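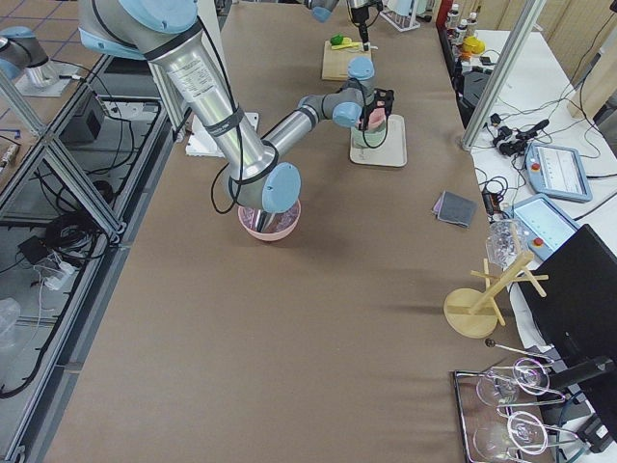 Two-tone cup, pink over pale green, on the beige tray.

Jarenley transfer notes: read me first

Hello, and thanks for downloading this. Jarenley is my hand-kept file of football transfer rumours, scored by whether the move came off. I started it in March after losing an argument with Esko Nurmi over which gossip columns are worth reading (he won, annoyingly, but only because neither of us had any numbers). It's grown a lot since then!

Last updated 2023-09-26.

What you get

There are two files. rumours.csv has 3216 rows, one for each time a source linked a player with a club. moves.csv has 677 rows, one for each transfer or loan that was confirmed by both clubs. They join on move_id, and if a rumour never came to anything its move_id is blank. Please don't fill the blanks with zero, I did that once and ended up with one imaginary signing that every paper in Europe had predicted.

Columns in rumours.csv

rumour_id: just a number, with gaps where I've deleted duplicates.
player: as the source spelled it.
player_clean: as I spell it, accents and all.
from_club, to_club: the club at the time of the story. A player already out on loan gets his parent club.
source: a short code, listed in sources.txt.
strength: 1 to 5, from "admirers of" up to "medical booked".
move_id: see above.
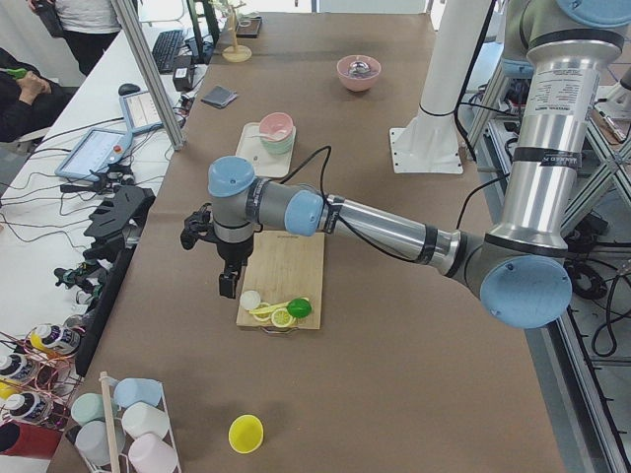
Strength is the column people grumble about, and fair enough, it's my own reading of the wording. "Monitoring" is always a 1. "In talks" is a 3 unless the story says who with, in which case it's a 4. Suryani Liem went through 800 rows without seeing my scores and we disagreed on 70 of them, mostly 2s against 3s. I kept hers where she'd written a reason and mine everywhere else, which isn't very scientific but we both had jobs to get to.

Contract renewals are left out. So are managers, although I'd love to do managers one day, the rumours are so much sillier. Free transfers are in, with the fee column in moves.csv set to 0, and undisclosed fees are left empty. I don't guess fees and I don't take them from fan forums.

How the rows were gathered

By reading, basically. I went through the morning round-ups, followed each claim back to whoever ran it first, and typed it in. If four sites repeat one story it's still one row, credited to the first. When I couldn't tell who was first I put the code UNK, and there are more of those than I'd like, especially around deadline day when everything lands at once and I'm eating toast over the keyboard.

The name matching is done by a little script called Prorex. It catches most of the spelling variants but it's hopeless with brothers at the same club, and with players known by a single name. I check those by eye. If you find two people squashed into one, do send me the rumour_id and I'll split them.
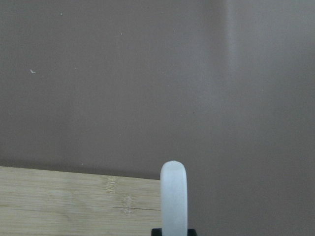 Mauve-taupe wall, with a paler band towards the right.

Known problems

The women's game is badly under-covered, simply from the papers I was reading. Stillano, the older version of this file, had different strength scores, so don't stack the two together. A few loans with an option to buy appear twice in moves.csv, once for the loan and once for the purchase. They have different move_ids, and the rumours point at the first one.

Using it

Do what you like with it, just mention Jarenley somewhere and don't sell it as betting tips. Tymoshchuk is the plotting notebook in the extras folder. It draws the source-by-source charts and needs both CSVs sitting next to it. It's slow to open, so give it a minute before you decide it's broken.

Corrections are very welcome, and please include a link to the original story if it's still up. Next job on my list is adding the date each rumour was first denied.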